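Lulville Community Help > Home and Garden > Walls, floors and fittings

Black storage unit against a matt white wall: spacers, scuffs and what to put on top

Posted by Mitra Rostami
Viewed 432 times

I have a black storage bin from Patano, the larger of the two they do, standing against a wall painted in matt off-white emulsion. It lives in a utility room that is 2000 mm wide at the narrow end, so there is no other wall it can go against. The room is not heated.

The problem is the wall. When the bin sits directly against the paint, the back rim leaves dark grey marks at the height of the lid hinge. I have repainted that strip once already and would like not to do it again. The marks do not come off with a damp cloth. Rubbing harder takes the mark off but leaves a shiny patch, which in a low light is more noticeable than the mark was.

My present idea is to put blocks behind the bin so that it stands off from the wall. I have tried offcuts of packing foam, which compress and then fall down, and folded cardboard, which holds its shape but goes soft in January when the room is damp. I also have a few lengths of pale softwood batten.
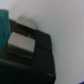

The lid has a raised rim, and things laid on it tend to stay where they are, so the top has become the place where blocks and offcuts are kept. This is convenient except when I want to open the bin, when everything has to come off first. I open it most Wednesdays for the recycling.

What I would like to know:

How large a gap should I leave behind a unit like this, for air and to keep the rim clear of the paint when the lid swings back?

What material is best for the spacers, and should they be fixed to the wall, to the bin or to neither?

Is there any way to get the existing marks off matt emulsion without polishing it?

I do not want to drill into the wall if it can be avoided, as there is a pipe run somewhere behind it and I have no drawing of where it goes.

Tamayo
Marked as accepted by the poster

Taking the points in order.

Gap. There are two separate clearances to work out and you need the larger of the two. The first is for air. On an unheated room's wall, particularly an outside one, a closed gap behind a large plastic or metal object will hold moisture, and you will get mould on the paint before you get anything else. I leave 25 mm as a minimum and 40 mm where the wall is external. The second is for the lid. Open it slowly with the bin pulled well out, and measure how far the back edge of the lid travels beyond the back face of the body at the worst point of the swing. The worst point is usually before the lid is fully upright. Add 5 mm to that figure. On most hinged bins of this sort the lid clearance comes out larger than the air clearance, and this is probably where your marks are coming from. You say they are at hinge height, which points the same way.

Material. Use the softwood. Foam is no good in compression for more than a few weeks unless it is the dense closed-cell type, and cardboard takes up water from the air whether or not it gets wet. Cut the batten to the depth you want and sand the ends. If the timber is bare, give it a coat of clear sealer, including the end grain, and let it dry fully before it goes anywhere near the wall. Unsealed pine can leave a yellow resin stain on emulsion, and you will have exchanged one mark for another.

Fixing. Fix the blocks to the bin. If they are fixed to the wall, then any sideways movement of the bin drags it across them, and if they are fixed to nothing they will fall. You need 3 blocks: two low down, near the bottom corners, and one higher up in the middle, below the hinge line. With three points the bin will sit without rocking even if the wall is not flat. Four points will generally leave one of them doing nothing.

For attachment, clean the back of the bin with methylated spirit and test it on a hidden area first, as some plastics cloud. Use a good double-sided mounting tape, pressed on for a full minute. If the back is ribbed or grooved, tape will only touch the high parts and the bond will be poor. In that case drill two small holes through the back of the bin and screw into the block from the inside, with a washer under each screw head. This is well away from your pipe run.

Put a felt pad on the face of each block that touches the wall. White or grey felt, as dyed felt can transfer.

Marks. Matt emulsion has very little binder at the surface, and anything you rub it with will burnish it. You can try a soft white eraser, used lightly and in one direction, working from the outside of the mark inwards. Brush the crumbs away, do not wipe them. Where the mark is only sitting on the surface this will lift most of it. If it has gone into the paint, touch up from the same tin with a small foam roller and feather the edge out. A brush will leave a different texture and it will show in side light. If you no longer have the tin, paint the wall corner to corner.

When you next decorate, a scrubbable matt in that strip would save you trouble, although it will not be an exact match in sheen with the ordinary kind.

Grillex

Just move it away from the wall a bit. I have had mine on the bare floor for 8 years with a gap you can get your hand down and never had a mark. Things do fall down the back.

Also would not keep anything on the lid. Weight on a lid bends it in the middle and then the rain gets in, if it is an outdoor one.

Mirta Cáceres

I agree with most of what Tamayo has written and would add a few points, mainly on the floor side.

Blocks at the back stop the bin going too far towards the wall, but they do not stop it coming forward. In a utility room floor that has been laid to a fall, the bin will creep each time the lid is opened, and after a month or two you will have a larger gap than you intended. Check the floor with a level. If there is a fall, put rubber furniture pads under the front corners. Ribbed rubber holds better than smooth on tile. On sheet vinyl do not use black rubber at all: it reacts with the vinyl and leaves a brown stain that is permanent. Use the clear or white kind sold for the purpose.

On the eraser, I would go carefully. I have used the white melamine sponges on matt paint and they are too abrasive for it. An ordinary drawing eraser is different and is safe enough if it is clean. Try it low down first.

An alternative to the blocks, if you want to avoid touching the bin as well as the wall, is a plinth board. Take a piece of batten the full width of the bin and lay it on the floor against the skirting, so that the foot of the bin meets the batten before the back meets the wall. The thickness of the skirting counts towards your gap, so measure from the face of the plaster. It will keep the base in position but does nothing about the top. A tall bin can still be pushed back until the rim touches, and for that reason I would keep the single upper block in Tamayo's arrangement even if you do the rest on the floor.

As for the offcuts on the lid, a shallow tray the same size as the flat part will let you lift everything off in one go. Choose one with a lip and put non-slip matting underneath. If they are only waiting to be used as spacers then the tray is hardly worth buying.

Comment from Mitra Rostami

Thank you. I have measured the lid as described and it travels 31 mm past the back face, so with the 5 mm added I would be at 36. The wall is external, so I will cut the blocks to 40 and that covers both. The back of the bin is ribbed in the lower part and plain at the top, so it will be screws at the bottom and tape for the upper one. The floor is tile.

Comment from Tamayo

40 is fine. Remember to take the thickness of the felt off the block if you are tight for space in front, otherwise leave it. If the upper tape lets go in cold weather, warm both faces indoors before sticking it again, as most of these tapes do not bond properly below 10 degrees.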